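Mudassar Khattak has rented out the two upstairs bedrooms of his house in Brimonley for 10 years, mostly to people working short contracts nearby. Before that he packed orders in a warehouse, and he says the habit of laying everything out before it goes in a bag has stayed with him.

"I use the bed," he said when I asked where he packs. "The floor is no good, you end up kneeling on things. I put it all on the mattress cover and then I can see what I have."

He travels light — one bag, even for the long trip to see his sister in September. Clothes go in last. The small things come first, and he handles each one before deciding.
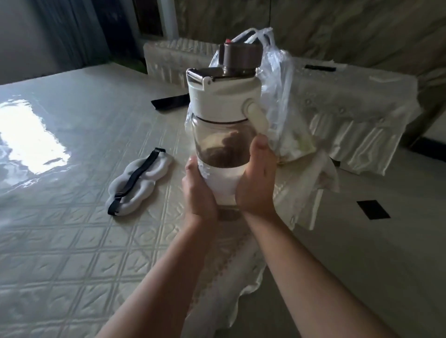 Tea is the one thing he won't leave to chance. He carries a big clear bottle with a handle and tops it up with hot water through the day, leaving the leaves in. "My sister laughs at the size of it," he said. "But I drink the whole thing by lunch."

The sleep mask is newer. He bought a padded one after a bad night on the bus to Prirnley, and now it goes in the side pocket, where he can reach it without taking the bag down.

I asked what he leaves behind. "Books," he said. "I used to take 2 and read neither."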